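Chisholm grant, progress report for the second quarter
Soft-goods handling with Gisell at the Plomivmont bench

We promised you the backpack task by the end of May, and the arm got there! It also gave us the most interesting fault of the year so far, which takes up most of this report.

Through April and May we ran 371 trials with Gisell, our two-finger gripper setup. The first 109 went on folding plain cloth, which is now dull in the best way. Then we moved to bags, and Gisell stopped knowing when to let go. The fingers would close on a fold of fabric, the controller would send the open command, and the arm would start its retreat with the fingers still shut. On the bench that means a bag dragged toward the desk edge, and whatever is on the desk goes with it.

We had two of these drags that we count as safety events. No one was hurt – the operator hit the stop both times – but in one of them the arm kept moving for 700 milliseconds after the button was pressed. That is far too long, and we paused all bag work the same afternoon.

The cause was in the Plenier motion layer, which we wrote ourselves. It was treating the open command as finished once sent, and the stop signal sat in the same queue behind it. Both are fixed. The stop now has its own line, and the arm may not retreat until the finger position reads open.

Bench views from the bag work:

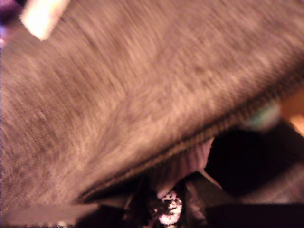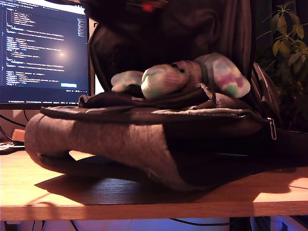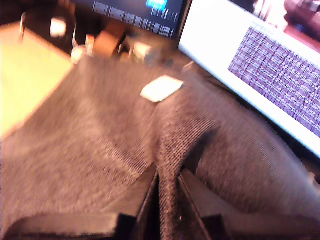
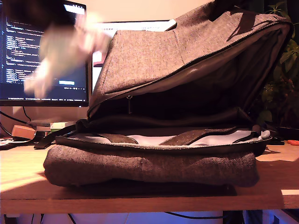

Next quarter goes to grip release on thick and layered fabric, and we can't wait to get going. We want a release check that reads force as well as finger position, so that a snagged thread or lining still counts as held. Zippered openings come first. With a backpack on its back and the main compartment wide open, as in the last picture, a finger can meet the raised panel, the padded lining or a strap, and each one lets go differently. We'll also time the stop at the start of every session and put those readings in the September report.

Spending is on plan, apart from a spare set of fingers bought in May.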